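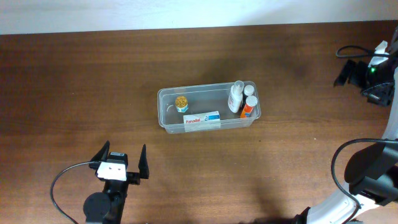
What is in the Tretham Recipe Card Collection?

It holds 1,080 handwritten recipe cards, typed up line by line, with the spelling left just as the cooks had it (so please be kind about "bannana").

About the collection

The cards came out of kitchen drawers and church sale boxes in and near Tretham, and I have been typing them up on Thursday evenings for longer than I care to admit! Most are cakes, pickles and casseroles, though there are 321 cards for jam alone, a good many of them for the very same plum jam with a different amount of sugar.

Files

cards.csv has one row per card: title, ingredients, method, notes.
measures.csv turns old measures like "a teacup" or "butter the size of an egg" into grams, as best I could manage.

Known problems

Oven temperatures are often missing, and I have left those blank. The Turance cards got damp at some point, so expect gaps marked with [?]. Method text can run up to 3,000 characters, mostly thanks to one very thorough fruitcake.

Version 2 fixes the mixed-up columns in the pickle section.

Use

Cook from it, study it, share it. If you find a mistake, open an issue and put the card number in the title.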